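Gripper notes, April

Handheld gripper comparison, Grututeck vs. Mavevia fingers
Bench and walkaround, Akimton office, upper and lower floors

Carried over from last entry: Mavevia fingers slip on anything with a cloth surface once the wrist passes horizontal. Grututeck fingers not yet tried on cloth. Mahlangu logger reflashed, old build kept on the spare card.

9:40 start. Grututeck pair mounted on the handheld body. Both screws on the left finger needed a quarter turn more than the right before the play went away. Check whether the left insert is worn or just printed undersize. Trigger travel feels long compared with the Mavevia set; the last part of the stroke does nothing at the fingertips and only loads the linkage.

Width calibration: closed, open, closed, 11 cycles. Cycle 4 thrown out, I let go of the trigger early. The remaining cycles agree well enough that I did not repeat them. Mavevia pair showed more scatter in the same test last month, mostly on the closing side.

Logger: the first run stopped at frame 940 with a full write buffer. Second run at the lower bit rate went through to the end. Leave it at the lower rate until the Mahlangu build with the larger buffer is ready. Timestamps between the logger and head camera still need the manual offset. Do not trust the auto sync button, it reports success whether or not it has found anything.

Rigid parts first. Both finger sets hold a plain tube across the axis. Along the axis, Mavevia is better, the pads being flatter. Grututeck pads have a slight crown, so a tube lying lengthwise can roll. Adding a strip of grip tape helped with the roll and made release slower. Took the tape off again for the remaining runs so the two sets stay comparable.

Mixed loads next. The point is to see what the fingers do when soft and hard items share one grasp, with the stiff item carrying the clamp force and the soft one only trapped. Expect width readings to be useless as a contact signal in this case: the width says the stiff item is held and says nothing on the cloth. Grasp force would settle it, but neither set has a force channel.

Marker tracking: lighting upstairs differs from the bench, so exposure has to be locked before walking anywhere. With auto exposure the black squares wash out when the camera turns toward a bright area and the pose jumps. Locked exposure costs some detail in the dark corners, acceptable.

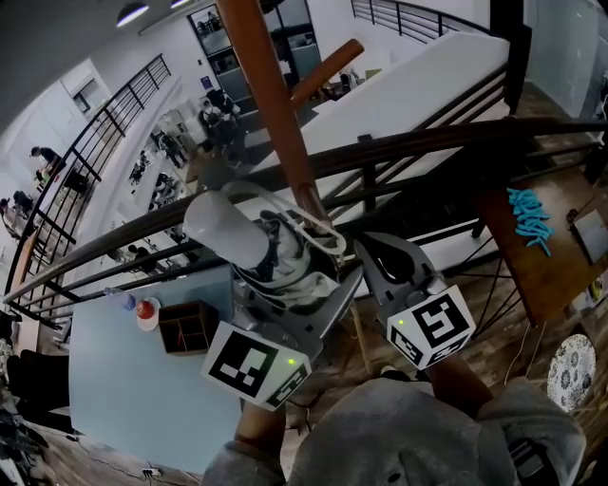
Can the width calibration be reused when swapping from one finger set to the other?

Only if the zero is taken again after the swap. The scale factor belongs to the body and carries over, but the closed position depends on finger geometry and shifts each time a pair is remounted, even the same pair.

To do:
Measure left insert on the Grututeck pair
Repeat lengthwise tube with Mavevia, same start pose
Trim logger files, keep raw copy of the second run
Ask Mahlangu for a date on the larger buffer
Order four spare finger screws, long type

11:00 stop. Battery on the handheld body left on charge, Grututeck fingers still mounted.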